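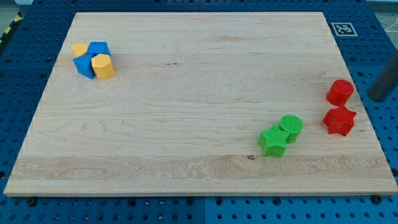

Every couple of months somebody in this forum announces that machines are ready to do the tidying up in a small shop, and every couple of months I ask to see it done on a bench as messy as mine. I run a two-person finishing shop and at the end of the day I have trays of mixed small parts to put back. Sorting printed blocks on a maple board is the kid's version of that job. Green star next to green cylinder, the red star and cylinder over by the edge, blue and yellow bunched up in the far corner. I'd like to believe it scales up. I watched the Cliris demo reel all the way through last night and I still don't. Talk me out of it, or don't.

sawdustledger
Original poster, 19/05/2023

---

kerf_and_burr wrote:
Depends what you mean by ready. Sorting by color has been solved for decades, there are machines that do it with beans. Sorting by shape is a bit harder but not by much. If your parts are rigid and they're lying where a camera can get at them, I'd call that part done. What isn't done is your tray, where everything is piled up and half of it has oil on it.

---

plainbearing wrote:
Have to disagree with kerf on "done". Look at the blue and yellow bunch. They're all touching, one of the blues is leaning, and one of the yellows is half hidden at the back. A person reaches in without thinking. A gripper has to get its fingers in between, and the moment it does, the neighbors shift. Then it has to look again and plan again. I've stood and watched a cell at work do that for 14 minutes over a bin of bushings and go home with nothing.

---

sawdustledger wrote:
That's my whole complaint. The vendors show you the spaced-out ones. The two reds with a gap between them, sure, I expect anything on the market can pick those up. Nobody's reel starts with the pile.

---

mopbucket_77 wrote:
I'll speak for the household side. We bought a Lakirar floor unit in November. It does floors. It does floors pretty well if I spend ten minutes picking up socks, chair legs (yes, I move the chairs), the dog's bowl and my son's blocks. So the machine has given me a new chore and I do it every day so that the machine can do the old one. My wife loves it, I should say. She isn't the one moving chairs.

---

kerf_and_burr wrote:
mopbucket, that's a fair trade for some people. I'd rather pick up socks than vacuum.

plainbearing, was that a two finger gripper or suction? Makes a big difference on bushings.

---

plainbearing wrote:
Two finger. Suction was tried first and it hated the holes.

---

tolerance_stack wrote:
You're all being too gloomy. We put a Quartey arm on deburring last year and it handles 33 part numbers now. It runs unattended through lunch. I was as big a grouch as anybody on this board before it came in and I've had to eat some of it.

---

sawdustledger wrote:
Thirty-three is a real number and I'm happy for you. Who loads it?

---

tolerance_stack wrote:
We load it. Fixtured trays, each part in its own pocket.

---

sawdustledger wrote:
So a person does the sorting and the arm does the deburring. I'd sign up for that too, deburring is miserable. But my question was about putting things away.

---

tolerance_stack wrote:
Moving the goalposts a little. You asked about shop-floor chores in the title. Loading trays takes one guy nine minutes and it used to be his whole morning on the wheel.

---

kerf_and_burr wrote:
He did say chores in the title.

---

sawdustledger wrote:
I did. Fine. Deburring goes in the yes column.

---

quietspindle wrote:
Long time reader. There was a tabletop sorting unit at the Enevcombe open house and they let visitors set up the blocks. With everything spread out it did well. Then a girl of maybe eight shoved them all into one corner and it knocked two over and stopped for a reset. The man running it was nice about it. I asked the price and he said about $5,000 for the software alone, per year, arm not included. I have a high schooler who comes in on Saturdays for less.

---

mopbucket_77 wrote:
Does the high schooler do floors

---

plainbearing wrote:
To be fair to the Enevcombe people, knocking two over and stopping is better behavior than knocking two over and carrying on. Ours carried on.

---

sawdustledger wrote:
I'm leaving this open. If anybody has video of a machine clearing a touching pile of mixed parts, uncut, at normal speed, post it and I'll watch every second. Meanwhile I've got three trays to put away before I can lock up.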